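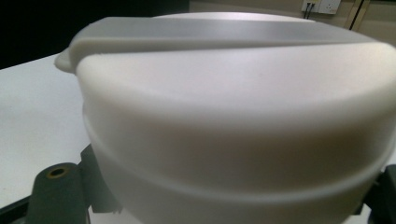 Boucle de Testumstead en famille : état du sentier et autonomie en eau

marmotte_lente
Posté le 4 septembre
Bonjour. Nous prévoyons la boucle de Testumstead au départ de Prudunton avec deux enfants (8 et 11 ans), deux nuits sous tente. Le topo de Hatsue Sasaki donne 30 km et un point haut à 1 052 m. Questions : le ravitaillement en eau est-il fiable entre le col et le lac ? Un sac de 70 litres par adulte suffit-il ?

Rondero
Fait en août, sens horaire. La source sous le col coulait à peine, un filet. Partez du village avec trois litres par adulte et deux par enfant. Le ruisseau du lac est correct, à filtrer (moutons en amont).

pied_bot
Trois litres, c'est excessif. La première étape fait 11 km, presque entièrement en forêt. Deux suffisent si on part tôt.

Rondero
En forêt jusqu'à la barrière, oui. Ensuite c'est de la crête sans ombre, et des enfants de cet âge ne marchent pas à votre allure. Je maintiens trois.

Ma
Pour le sac : 70 litres, c'est large. Avec une tente quatre places répartie entre les deux adultes, je descendrais à 55. Le vrai problème est la descente nord — dalles lisses, puis un pierrier mal balisé. À faire le matin du deuxième jour, pas en fin d'étape.

pied_bot
D'accord pour les dalles. En revanche le balisage du pierrier a été refait, marques jaunes tous les vingt mètres.

Ma
Refait sur la moitié haute seulement. En bas il reste les anciens cairns, dont deux mènent vers le ravin. Gardez la trace GPS ouverte.

marmotte_lente
Merci. Le sens antihoraire permettrait-il de prendre les dalles à la montée ?

Rondero
Oui, mais vous cumulez alors l'essentiel du dénivelé le premier jour, sacs pleins. Avec un enfant de 8 ans je ne le ferais pas.

Ma
Je ne suis pas de cet avis. Monter sur dalle est plus sûr que descendre, et on peut couper l'étape au replat du refuge ruiné, bivouac toléré de 19 h à 9 h. Pas d'eau sur place.

marmotte_lente
Noté. Ce sera antihoraire, avec arrêt au replat, donc trois litres malgré tout. Je posterai l'état de la source au retour.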